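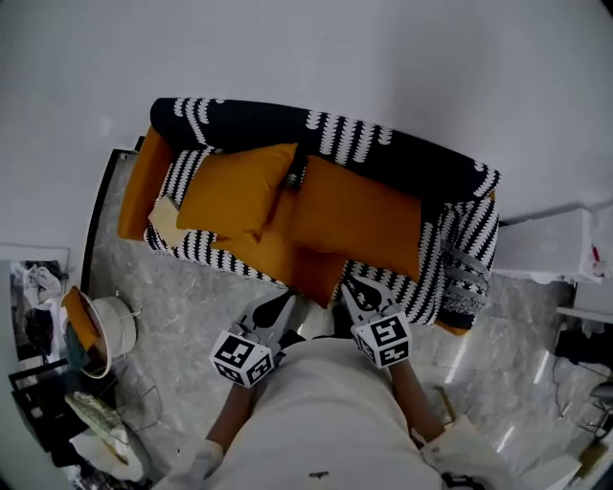 Patterned sofa with orange seat and scatter cushions.

Urka Replacement Sofa Cover Set

The Urka set is a stretch cover for two- and three-seat sofas with fixed arms. It comes as separate pieces so that the body and the seat can be washed at different times. Covers are cut and sewn at the Hullwood workshop and sold by Sultby.

What is in the pack

One body cover (back, arms and front)
One seat cover, elasticated on all four sides
4 foam tuck rods
4 under-frame straps with plastic buckles
Fitting sheet

Cushion covers are sold separately. The sofa, inner cushions and feet are not included.

Sizes

Two-seat: fits sofas 57 to 72 inches wide, measured across the outside of the arms.
Three-seat: fits sofas 73 to 90 inches wide.
Seat depth on both sizes can be up to 28 inches, front edge to backrest. If your seat is deeper than that, the elastic will pull off the back corners when someone sits down, and we don't recommend ordering.

Sofas with wooden arms, recliners and corner units need a different cover. See the Ó Néill range for corner units.

Fabric

The body and seat covers are a polyester and elastane knit, 157 gsm. It stretches in both directions. The printed fabric is the same weight as the plain. The back of the cloth is white, and a very dark sofa may show slightly through the paler colors where the cover is stretched tight over an arm.

Prints are not matched at the seams. Each roll starts at a different point in the pattern, so a seat cover bought later will not line up exactly with a body cover you already have. Plain colors can also vary between rolls. If you want two sofas to match, order both sets together and put a note in the comments box at checkout.

Mixing colors

Body and seat covers can be ordered in different fabrics at no extra cost. Choose the body first, then pick the seat from the second menu. Leaving the second menu blank gets you a full set in one fabric.

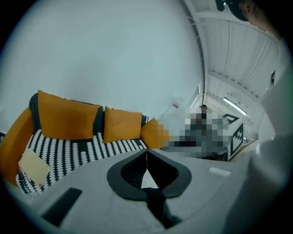
Fitting

Take off any loose cushions and vacuum the seat. Find the label on the body cover, which goes at the back left. Pull the cover over the back, then over each arm, and push the foam rods into the gap behind the seat. Run the straps under the frame and buckle them before fitting the seat cover. Expect to adjust it once or twice in the first week.

Care

Machine wash cold with similar colors. No bleach. Line dry or tumble dry on low. Do not iron the printed side. Buckle the straps together before washing so they don't tangle.

Delivery and returns

Stock at last update: 1,183 sets across all sizes and colors. Unwashed covers can be returned in the original bag with the rods and straps. Return postage is paid by the buyer unless the item is faulty.

Page updated Nov 28, 2024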